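Grasp planner flips wrist on cutlery with clear handles
Forum > Perception and planning > Manipulation

dagim_d
Posted Sunday, 14:10
We're doing table clearing with a fixed camera and a two-stage pipeline: segmentation first, then a grasp sampler on the point cloud. Plates and cups are fine. Cutlery with translucent handles isn't. Depth drops out along the handle, the sampler only sees the metal end, and I get a grasp near the tines with the wrist turned further than I want. The pick often holds, but the place planner then can't find a way to lay the fork down next to the spoon.

Sampler is set to 500 candidates, top 20 go to the collision check. Raising either number only makes it slower.
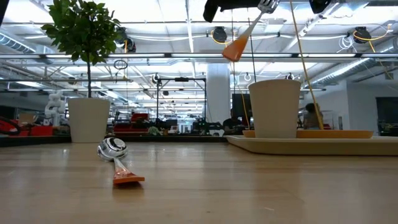 Angelica Samonte
Your candidate count isn't the problem. If the handle has no depth, every sample lands on the metal. Take the mask from the colour image, fit a line through it and give the sampler the table plane plus a fixed height. We used 8 mm for the handles and it was close enough.

dagim_d
Tried the plane trick last week. It works for the spoon lying flat, but a fork resting on a plate rim gets the wrong height and the fingers hit the plate.

ebise.a
I'd leave perception alone and fix the place step. Re-estimate the pose in the hand after the lift, then plan from that. You'll need it anyway because things slip.

Angelica Samonte
Disagree. In-hand pose on a see-through handle has the same depth problem, and the gripper covers part of it as well.

ebise.a
Only if you use depth for it. Match the outline in the colour image against the mesh. Ours takes nearly a second – slow, but fine for clearing a table.

dagim_d
I have meshes for both. Is the matcher in the Lemard branch or the main one?

ebise.a
Lemard. Turn off the symmetry option or it will swap the ends of the spoon.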